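Subject: Re: [homebottlers] storing empties + that blue seal bottle
From: Saoirse Tierney

Saadet Başaran wrote:
> Two questions for the list. Is anyone keeping bottles in a
> rack on the worktop, or does it all end up under the stairs
> like mine? And does anyone know the clear one with the round
> blue seal on the shoulder? I was given 3 and want more for
> the plum liqueur. My supplier (Rudon) says they never
> stocked it.

Hi Saadet, all

Quick one, have to be out the door by 4.

Rack on the worktop, yes. Had them in boxes before and hated it, always the one at the bottom you want. Pushed well back so I don't catch it with an elbow. The dark top with the white veins is fine for this, wipes down easy, but glass on it is LOUD so put something under the rack. I used an old dish towel folded over, works ok. 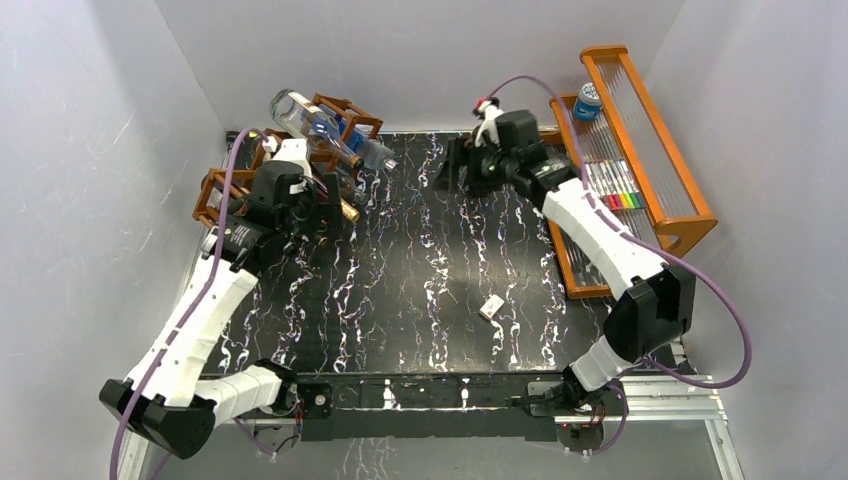
Stairs are fine for full ones, cool and dark. Empties I want where I can grab them. If you go for a rack get one that lets you lift the bottle out with one hand -- my first was a Karabulut and you had to wiggle every single bottle. Gave it away in August.

On the blue seal. I have the same kind I think, clear glass, wide body, long sloping shoulder down to the neck. Seal is a raised glass ring with a blue label set inside, thin gold edge, gold emblem in the middle, sort of a sail shape on top. No lettering I can read so that's no help with the maker. Check yours against it and shout if the emblem is diferent. 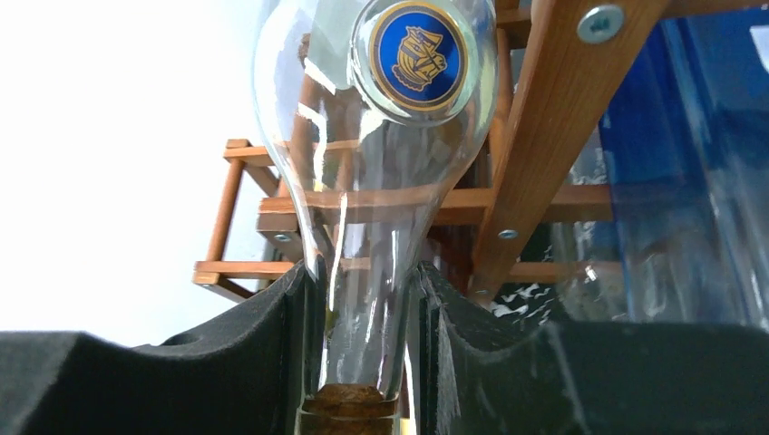

WASHING THEM

Don't soak the seal. I left 2 in the sink overnight and the blue labels lifted on both. Warm water inside only, bottle brush, wipe the outside with a damp cloth. Drain neck down, and leave them a full day before you fill.

WHERE TO BUY

Try Stivine, they do odd lots. Minimum order was 77 last I looked which is alot of plum liqueur, but I'd split it if 2 or 3 of you want in. Jero had a pallet listed too, 4000, so no.

Will check mail tonight. Tell me how many you want

Saoirse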